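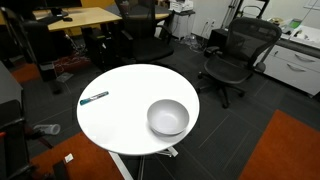
FAQs > Soup deliveries

Same things keep coming up by email so have put them all on one page. Last gone through 26/08/2018. If yours isn't on it, ring or write, details at the bottom.

What is it?

Fresh soup, made in Flascombe, brought to your door once a week in tubs. You heat it up. No bread, no puddings, no salads. We did try bread last January and it was stale by the second drop so that stopped.

Who makes it?

Remzi Yazıcı does the cooking. Two of us do the packing and the vans. Remzi ran a lunch counter in Allton before this and some of the soups are from there, the red lentil one especially.

Where do you deliver?

Flascombe, Allton and Gaete, plus the villages along the Allton road as far as the garden centre. Not past the garden centre. We get asked a lot and the van can't do it and be back in time. If you work inside the area but live outside it we can drop at your workplace, as long as there is someone on reception to take it.

Which day?

Flascombe and Allton are Tuesday. Gaete is Wednesday. You can't swap, sorry, the pots are planned round it. If a bank holiday gets in the way everything slides on by a day and we email you the week before.

What time will you come?

Between 2 and 7. Can't be narrower than that. If you're first on the round you'll usually be first every week, so after a while you will know your own time better than we do.

Do I have to be in?

No. Leave a cool box out or tell us where is shady. A neighbour is fine. Please don't ask us to put it in a bin store, we've had tubs thrown away twice.

If there's a gate code, put it in the notes on your order. Drivers can't look up old emails on the road.

How big is a tub?

630 ml. Two people for lunch with bread, or one hungry person for supper. Families of four mostly take two of the same and one of something else.

How much?

£6 a tub, delivery included. Minimum of two tubs per drop. No joining fee.

There's a 50p deposit on each tub on top, see further down.

How do I choose?

The list goes up on Thursday night. There's always a lentil or bean one, a smooth vegetable one, one with meat and one that is whatever Remzi feels like. Order by noon on Sunday. After that the shopping's done and we can't add to it.

If you don't choose, you get what you had the week before if it's on, or the smooth vegetable one if it isn't. Some people never choose and seem happy.

Can I change an order after Sunday noon?

Fewer tubs – yes, until Monday at nine in the morning, but we keep the money as credit. More tubs – only if there are spares, ring and ask.

Can I skip a week?

Yes. Tick the week off on your account page before noon on Sunday. You can tick off as many weeks as you want in one go, handy for summer. You don't lose your place on the round unless you're away longer than two months.

Can I stop altogether?

Any time. Email with "stop" in the subject. We refund any credit and any tub deposits once the tubs are back with us. No notice period, no form.

Is there a waiting list?

For Gaete, yes at the moment. The Wednesday van is full. Flascombe and Allton have room. We take people off the list in the order they joined it, so please don't ring to ask if you can be moved up.

The tubs

What's Kotenon?

It's our name for the tub scheme. The tubs are thick reusable ones with a clip lid, they go out full and come back empty and we wash them and use them again. 50p deposit each. It comes off your account when the tub comes back.

There are 948 of them, all bought in one go at the start, and when you don't send yours back we run short. That's really all we ask.

How do I give them back?

Rinse, leave out with the cool box on your day. Lids with them please, even if the lid's cracked. You don't have to scrub, they get a hot wash with us anyway. Just no old soup in them.

Can I keep one?

You can, you lose the 50p. We would rather have it back.

Can they go in the microwave?

Tub yes, lid no. Take the lid off and put a plate or some kitchen paper over the top. Stir halfway. Red lentil spits.

In the freezer?

Yes. Leave a finger's width at the top, so if you've had a tub delivered full and want to freeze it whole, have a spoonful out first. Two months at most. Write the date on the lid, any marker will do, it comes off in our wash. Biro doesn't show up and sticky labels leave a mess that takes ages to get off.

In the dishwasher?

Top rack only. The bottom one warps the lids and then they wont clip.

Mine leaked in the fridge.

Clip probably wasn't down on one side. Check all four corners. If the tub itself has split, tell us and we take it out of use, and we'll credit the soup too.

Keeping and heating

How long does it last?

Use-by date is on every tub. Normally four days from delivery, three for anything with fish or cream. Keep it in the fridge, towards the back and not in the door.

How do I heat it?

Pan is best. Medium heat, stir now and then, wait till it's properly bubbling all the way through. Only heat it once. If you want half today and half tomorrow, pour out today's half cold and put the rest back in the fridge.

It's gone very thick.

Pulses do that overnight. Splash of water or milk, stir, it'll loosen. Add salt after, not before.

It's separated.

Normal for the ones with yoghurt in. Heat gently and whisk it. Don't let those ones boil hard.

Can I freeze all of them?

Not the potato and leek, goes grainy. Not anything with yoghurt or soured cream. The rest are fine. Anything that shouldn't be frozen says so on the list when you order.

What's in it

Allergies?

Every tub has a full ingredients label with allergens in bold. You can also see them online before ordering. Celery is in nearly everything. Read the label each time even if you know the soup, recipes do change with what's in season.

It is one kitchen and one set of pans. We clean down between batches but there is wheat, milk, fish, nuts and sesame in the building. If your allergy is a serious one please don't order from us. We'd be worried sick.

Vegan?

Two of the four most weeks. Marked with a V on the list. Vegetarian ones are marked too, so look carefully which you've ticked.

Is the meat halal?

The lamb and chicken are. The ham in the pea and ham obviously not. If this matters to you bear in mind it's the same kitchen, see above.

Is it salty?

Less than shop soup, we think. Salt per 100 ml is on the label. Some people find it under seasoned and add their own, that's fine with us.

Low calorie ones?

We don't do diet soups. Figures are on the label if you are counting. The clear vegetable broth is the lightest.

Why did you stop doing the beetroot?

Hardly anyone ordered it. Five people write to us about it every autumn. Might do a one-off.

Paying

How do I pay?

Card, taken Sunday afternoon for that week's order. No cash to drivers please, they haven't got change and it slows the round down. Cheques if you really must, made out in advance for a month.

My card was declined.

You'll get an email with a link. Pay by Monday at nine and your order stands. Otherwise it goes to spares.

Something was missing or wrong.

Tell us by the next day. We credit it or bring the right one the week after, you pick. A photo of the label helps if it's a wrong tub.

Do you do gift orders?

Yes, good for new babies and broken legs. Four or eight tubs, one drop, and we put a card in with whatever message you like. Must be in our area. No deposit on gift tubs but do ask them to leave the empties out, we'll come past and collect on the next round.

Offices and parties?

Up to thirty tubs with a week's notice. More than that, ask Remzi, depends what else is on. We don't hire out bowls or spoons and we don't serve. Soup arrives cold like everyone else's.

Can I collect?

From the Flascombe kitchen on a Tuesday before two, if you've ordered online and ticked collect. Side door, ring the bell and wait – hands are usually full. There's no shop, so please don't turn up to browse.

Are you taking on drivers?

Not right now. When we are it goes on the home page.

Contact us | Delivery area | Terms | Privacy | © 2018 Flascombe Soup Deliveries | Back to top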